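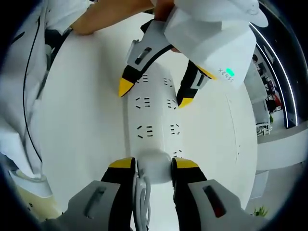
Plug held at the power strip by the near gripper, second gripper waiting on the far side.

How to compare two hand-held grippers with a plug and a power strip

Before we decide which fingertips go on the arm, we always try them by hand first. It is cheaper than arm time, and you feel very quickly if a fingertip is good or bad. In this page I explain the plug test, as we do it at Rerkgate. You need two people, two hand-held grippers, a table and a power strip. The strip must not be connected to the wall. Please check this two times.

What to prepare

Choose a strip where the sockets accept several plug types. These are more difficult than simple sockets, and the difference between fingertips shows better. Put the strip flat on the table with its short end toward the first person. A white strip on a white table is a hard case for the camera. I recommend to keep it for the later rounds and begin with a dark cloth under the strip.

The plug should have a rounded body. A plug with flat sides is too easy, every gripper holds it well. Leave enough free cable so that it does not pull on the plug when you move.

Step 1. Set the opening

Open the fingers until they are a little wider than the plug. If they are open too much, the grip closes late and the plug turns while you close. In our controller (we use the Kwon firmware) the opening is a value from 0 to 100, and 95 was good for our plug. Your value can be different.

Step 2. Take the plug

Close on the thickest part of the plug, with the cable going down between the fingers. Keep both tips at the same height. If one tip is higher, the plug leans to one side and the pins will touch the plastic next to the slots.

Step 3. Insert

The first person brings the plug to the nearest socket and pushes slowly. The second person keeps the other gripper above the far end of the strip, tips down, and does not touch anything until the strip begins to slide. Then they press on the strip only as much as needed. Aaliyah Robichaud, my partner for these tests, prefers to press from the beginning. I don't, because then you cannot see how much side force the first gripper is making.

Step 4. Pull out and repeat

Pull straight up, open, put the plug down, and start again. We do 14 insertions for each set of fingertips and then exchange places. After that the hands get tired and the results become worse for everybody.

What to write down

For each try, note if the pins went in at the first push, if the plug rotated in the fingers, and if the strip moved. Save the camera recording with the same number as the line in your notes. In February we had 570 recordings and almost 95 of them had no matching line, so Pao-chu Siu had to watch them all again.

Comparing the results

First compare the rotation, then the success. A soft fingertip can have good success and still let the plug turn, and on the arm this becomes a problem, as the arm does not correct like a hand. With the Vitum tips we had exactly this. The Indum tips are harder and needed a more exact start position, but the plug stayed where we put it.

If the two sets are very near, change to a smaller plug and do steps 1 to 4 again.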